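Speaker notes: Setting out a small-parts store so that people can find things
Ayodele Jibrin, Voscombe stores group, afternoon session

Start at 14.10. Slides 1 to 3 are title, agenda and safety. Do not read them aloud.

Slide 4. The problem.

The Voscombe store held 800 stock lines in October. Of these, 113 had no fixed location. They were kept wherever there was room on the day of receipt, and the location was written on the delivery note. The delivery note then went to accounts.

Pause here. Most of the room will recognise this.

Fixed location means one line, one address. Random location means any line, any address, with a record that is always correct. Both work. A mixture of the two without a record does not. Say this twice, as the first question last time was on exactly this point.

Slide 5. Addresses.

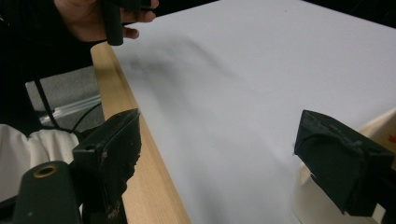
An address has four parts: aisle, bay, shelf, position. Number bays away from the door, and shelves from the floor up, so that a new top shelf can be added without renumbering the rest. Draw the plan by hand before anything is typed. A large sheet of white paper on a table, with someone's hand over it holding something dark enough to be a marker, is the right level of equipment for this stage. Draw the walls first, then the doors and their swing, then the racking. Leave gaps in the numbering where a bay may be split. Hirose numbering leaves one spare in every five, and I have kept to that since.

Avoid the letters I and O. Avoid left and right as well, because they change with the direction of approach.

Slide 6. What goes where.

Rank lines by number of picks, not by value and not by quantity held. A line picked once a year in a lot of 298 is a slow line. Put fast lines between knee and shoulder, nearest the issue counter. Put heavy lines low, whatever their rank. Everything else fills in behind.

At Voscombe, 22 lines made up more than half of all picks. These now occupy a single bay. The walk for a typical order is one aisle instead of three.

If asked about ABC analysis: yes, it is the same thing with two classes instead of three. We found no use for the middle class. Larger stores may.

Slide 7. Containers.
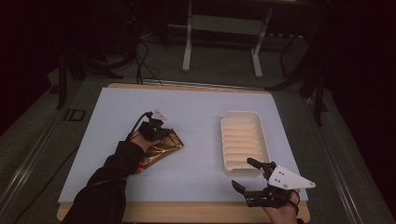 TONDHOLM, October

The trial at the Tondholm depot compared open trays, lidded boxes and bags. Results by type:

Open trays. Fastest to pick from and fastest to check by eye. A ribbed bottom helps with flat washers and shims, which otherwise lie tight against the surface and have to be slid to the edge. Dust is the main drawback. Long runs of trays also tempt people to put one part in its neighbour's tray.

Lidded boxes. Clean, stackable, slower. The lids were off within a month in all the fast bays, and were stored in a separate box, which itself had no address.

Bags. Suitable for slow lines only. A bag does not stand up, does not stack and hides its label. Where the supplier packs in bags, leave the bag sealed and put it in a tray of the right size.

Label the shelf and the container with the same address. If the two disagree, the shelf is right and the container is moved.

Slide 8. Stock checks.

Check a few lines every day in address order — do not close the store for a full count unless the auditors insist. The Bunder card system does this with a tab that moves along one bay at a time. It needs no software and survives a change of staff.

Record the error as well as the corrected figure. A line that is wrong twice running has a cause, usually one of these:

issue in boxes, record in pieces
two part numbers for one part
returns put back without a slip

Slide 9. Things that do not belong.

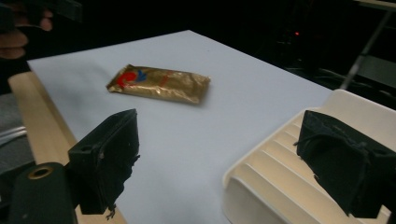
Foil-wrapped packet on a white sheet.

Every store collects items with no part number. Personal items, samples, packaging, fittings from machines sold years ago. Give them one shelf with its own address and a review date. At review, each item gets a part number or leaves. Do not allow a second shelf. Food is kept out of the racking altogether, on account of mice.

Slide 10. Order of work.

Plan on paper. Number the bays. Rank the lines. Move the fast lines first and leave the slow ones until their next receipt, when they go straight to the new address. The old and new addresses run side by side during this period, so print the new ones on a different colour of label.

Questions until 14.50. Handout has the blank bay plan on the back. If the projector fails, slides 6 and 10 can be drawn on the board, and the others can be skipped.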